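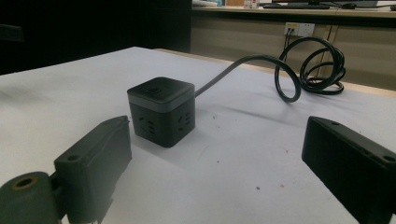 3.2 Finger alignment and maintenance

The gripper of the Hallon cell has two fingers, which we check before every session. The operator closes them on a gauge block and reads the gap on each side. If the sides differ by more than 2 mm, the mounting screws are loosened and the fingers are set again.

Figure 3. Gripper fingers open on both sides of a cube-shaped power strip. The power cable lies in loops on the table.

Cables were the main difficulty in our setup - a loop can catch a finger during the approach. We therefore limited the closing speed to 40 mm/s and inspected the screws after each 100 grasps. The procedure was written by Mateos and Bùi and is used without change in Section 4.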